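Reviews > Shop Floor > Guides and Checklists

Tikau Handheld Gripper Practice Guide, second printing – review

Got this in November, used it every shift since, so not a first-impressions thing. Spiral bound, laminated pages, fits a coat pocket if the coat is big. Written by Emília Vondráček for Haverari, sold through Azimi. I paid for mine.

Short version: buy it if you run people with hand-held grippers and don't have house rules yet. If you already have rules, borrow a copy first.

The good. Chapter on finger pads is the best part. Look at the pad faces before every session, log it, swap the pads as a pair, never one side. She gives 1,000 grasps as the point for a proper check and 4,000 as the point to swap no matter how they look. We used to go by feel and our logs were a mess. Now there's a number on the sheet and people stick to it.

Also good – the section on sharing a room. Keep body-worn gear and straps clear of table edges, one person per table, say out loud when you're stepping back. Sounds obvious. We had two bumps in a week before we made it a rule, none written up.
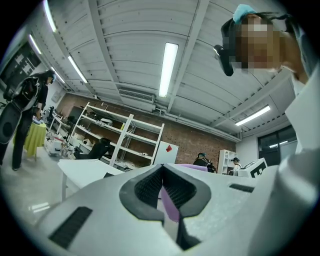
Soft items get their own page, which the old Vistenar handbook never bothered with. Close slow, stop when the pads touch the item, don't squeeze to be sure. Small stuff goes to the middle of the pads and not the tips. New starters got this page first and I'd do it that way agian.

The not so good. The cleaning chapter is thin. Says wipe pads "regularly" and leaves it there. Regularly is not a rule! Every shift, every 200 grasps, pick something. Index is wrong in at least one place, sends you to floor markings when you want battery storage. And the incident form at the back is two pages long, so it doesn't get filled in. We cut ours down to half a page and suddenly we get forms.

Rest breaks section is ok. Wrist advice is sensible, swap hands, put the thing down between sets. Would of liked more on weight limits for smaller hands.

Lamination holds up, the spiral doesn't. Mine caught on a pocket and bent, pages stick on the turn now. Azimi sent a replacement coil free, took a while.

4 out of 5. Would be full marks with a real cleaning schedule.

Updated 16 March 2018 – Azimi say the index gets fixed in the third printing. No word on the cleaning chapter.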